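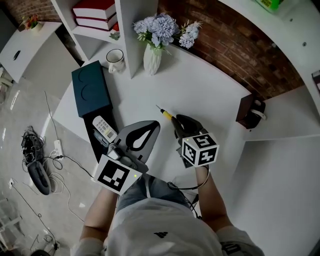
Is the Volivent desk worth the money if you work from home most of the week?

For me it has been, though I'd buy it for the top and the shape and put up with the drawers, and I'd think hard about it if your room is small.

Right, the longer version. I've had the Volivent since February and I've been promising a proper write-up to the three people who asked under my chair post (hello, you're very patient). Before this I worked at a pine kitchen table for years, with a folded beer mat under one leg and a permanent dent in my forearms from the front edge. I put off buying a real desk for ages because I couldn't face spending the money on something so dull. Then my shoulder started clicking and Janelle Tagle, who I share an allotment with and who has strong views on everybody's posture, told me to stop being daft and get one.

I looked at three. The Ninov was the cheapest at £135 and I very nearly went for it, but I sat at one in the shop and it wobbled when I leaned on it to write. A bit of wobble I can live with. This was more like being on a ferry. The Jurić was lovely, proper solid thing, beautiful joints, and it was £476 before delivery, so I stroked it for a bit and went home. The Volivent came in at £324 with delivery included, and that was that.

It's the curved version I bought, by the way, in white. They do a straight one too and I gather it's a bit cheaper, but the curve is the whole point as far as I'm concerned. You sit into it a little, so there's desk on either side of you to rest your elbows on, and my shoulder has been much better behaved. I can have my notebook on the left and my tea on the right and reach both without twisting. I didn't expect to care about this and now I bore people with it.

The front edge is rounded off as well, so no more dents in the arms! Small thing, huge difference by four in the afternoon.

Putting it together took me an evening. The instructions are all drawings, and step six has two bolts that look identical on paper and are most definitely different lengths in real life. Lay them all out on a towel first and match them up before you start. You do need a second person to turn it over at the end (I tried it alone, got it halfway and had to stand there holding it up with my hip until my neighbour answered her phone). Leave the bolts a touch loose until it's standing on its feet, then go round and tighten the lot. I did mine up hard as I went along and had to undo half of them to get the last leg in.

White, yes. Everyone asks. It does show tea rings, and it shows biro, and it shows whatever it is that comes off a new pair of dark jeans. A damp cloth gets most of it. Biro needed a dab of washing-up liquid and a bit of patience. I've got one faint mark near the back from a candle I'd rather not discuss, and otherwise it still looks good. On bright mornings you get a fair bit of glare off it if your window's in front of you, so I've turned mine side-on to the window and that sorted it.

The drawers, though. They sell a drawer unit to go under the right-hand end and I do think it's the weak part. The runners are thin and the top drawer sticks if you put anything heavier than envelopes in it. I rang Volivent about it and they were perfectly nice and sent new runners in the post, and it still sticks, just a bit more quietly. If I were doing it again I'd skip the unit and buy an old set of drawers second-hand.

Cable holes: there's one, at the back, in the middle. I'd have liked one at each end. I've ended up with a Zetoneo tray screwed underneath to hold the extension lead, and that's been brilliant, much better than having it all lying about on the carpet for me to catch my feet in. It does mean putting screws into your nice new desk, so measure twice and check how long they are, please.

Size is the other thing. Because of the curve it sticks out into the room more than you'd think from the website. Cut the shape out of newspaper and lay it on the floor before you order. I did that and ended up moving a bookcase to the landing, where it's been in everybody's way ever since.

I've seen one review saying theirs had yellowed after 3,000 hours of use and I can't tell you whether that's likely, as I haven't done anything like that many yet. Mine's the same colour all over so far. I'll come back and add a bit if it changes.

Four stars from me, with the missing one going to that top drawer. If you've found a straightforward fix for the runners, do leave it in the comments, I've already tried candle wax.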